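Skundent Opens Robot Picking Laboratory to Visitors

11/25/21

Skundent welcomed visitors to its handling laboratory at the Erell site for an open day devoted to robotic picking, the first time the work has been shown outside the company and its direct partners. Guests attended in groups of 14, each group spending 50 minutes on the laboratory floor before moving to the upstairs meeting room for a presentation and a period of questions.

The open day marked the midpoint of the Trodel project, under which Skundent is developing methods for picking mixed household goods from bins. The project began in February and is carried out jointly with Khamphan, a distributor of cleaning, kitchen and garden products. Khamphan supplies the goods used in testing and advises on the conditions its warehouse staff meet in daily work. Skundent is responsible for the robot cell, the gripping tools and the control software.

Opening the program, the management of Skundent thanked the Erell site for making the ground floor available and outlined the aims of the project. Most picking robots now in service, visitors were told, handle cartons, trays or parts of a single known shape. The goods that pass through a distributor such as Khamphan are far more varied. Some are soft and change shape when touched. Others are heavy for their size, or have a handle that shifts the balance of the item once it is lifted. The Trodel project has compiled a catalog of 1571 articles, chosen with Khamphan to reflect what is ordered in small quantities and packed by hand at present.

On the laboratory floor, project staff explained how a picking trial is set up. Articles from the catalog are placed in a bin without any fixed arrangement. The system then selects an article, decides where the fingers should make contact and plans a path for the arm that keeps clear of the bin walls. Each attempt is recorded and given one of several result codes, and the records are reviewed at the end of the week by staff from both partners. Articles that give repeated trouble are moved to a separate list and tested again with a different approach angle or a different closing force.

Particular attention was given to textiles and other soft goods. Staff noted that a finger placed on a thick pile fabric may meet very little resistance before it reaches the firm backing, so that the point at which the article is really held is difficult to establish from the position of the tool alone. The project is comparing two ways of dealing with this. One relies on the force measured at the tool during the approach. The other uses a set of stored contact points for each article, prepared in advance by an operator. Results from both methods will be included in the project's second report.

Visitors also asked about the range of goods placed together. Khamphan explained that orders from its customers commonly combine articles from several departments, and that a method suited only to sorted goods would be of limited use in its warehouse. For that reason, mixed bins have been part of the test plan from the start. The share of trials run with mixed contents currently stands at 62 percent and will be raised in the next phase.

In the meeting room, the partners presented the schedule for the remaining work. The next phase will deal with the transfer of articles from the bin to a shipping container, including the question of how an article should be set down once it has been picked. A trial period in a closed section of the Khamphan warehouse is planned after that. Both partners stressed that the purpose of the warehouse trial is to gather information under working conditions, and that no decision on permanent installation has been taken.

Safety arrangements were covered in a separate short talk. Groups were accompanied at all times and were asked to remain behind the marked line during demonstrations. Written material on the working area of the arm and the stopping procedure was handed out at registration, and copies remain available from the Skundent front office.

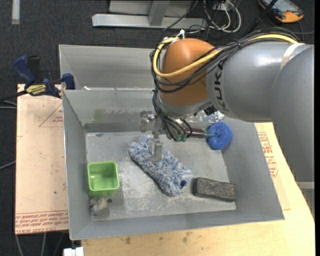 One visitor, employed in order packing for many years, remarked during the question period that soft articles are slow work for people as well, and asked whether the robot would be expected to keep up with an experienced packer or simply to take over the orders that come in overnight. Skundent replied that speed is not among the targets of the present phase. The partners wish first to establish which articles can be picked dependably, and will then consider at what pace and at which hours the equipment might be used. The same visitor asked that packing staff be consulted before the warehouse trial begins, a request that Khamphan agreed to take up.

Other questions concerned the cleaning of bins between trials, the wear of gripper fingers and the training required for operators. Skundent stated that operators currently complete a two-week course at Erell, and that a shorter version is being prepared for warehouse personnel. Answers to questions that could not be dealt with on the day will be sent in writing to all registered guests.

A second open day is foreseen once the transfer phase is under way. Schools, trade associations and companies wishing to attend may register their interest with the Skundent front office, stating the number of participants and any access needs. Group size will again be limited, and places will be given in order of registration.

The slides shown in the meeting room and a summary of the Trodel test plan may be requested from the same office.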